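3.2 The box and the tiles

I should say something about the containers, as I changed my mind on them more than once. When I started this work in February I had a cupboard full of tubs in every colour you can think of, and my plan was to use whatever was on top of the pile. Hendrik Vermeulen talked me out of it over a very long coffee, and I'm glad he did! We settled on clear plastic boxes with straight sides, set down on white tile (Figure 2), and we kept to that for all 3,152 placements in the study.
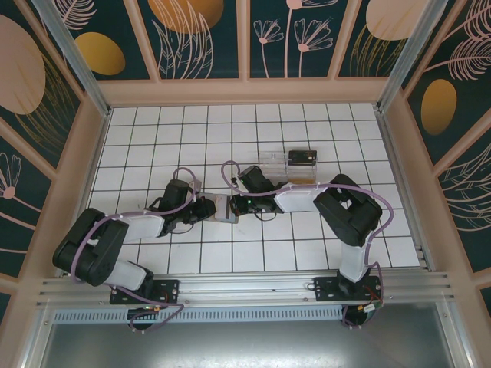 Figure 2. Clear rectangular box on the white tiled floor, with a small black object on top of its right portion.

The trouble with a see-through box is that people judge its edges badly. Hanneke Geerts and I sorted through the first 1,521 placements together, and the lid-side errors (small things left sitting half over the rim, or on top when they were meant to go inside) kept turning up in our notes. I'd expected the coloured tubs to be worse – my own kitchen drawers would back me up on that – but our pilot with seven households leaned the other way.

Tile brought its own quirks. The grout lines give you something to square a box against, and most of our participants used them without being asked. Selma Dumitrescu has argued that this makes the task too easy, and she may well be right. We tried a plain mat for a while, but boxes drifted all over the place and the measuring took forever, so back to tile we went. I still favour it for any tidying task where the final position of the container matters, and Section 4 uses the grout lines as the reference for every offset we report.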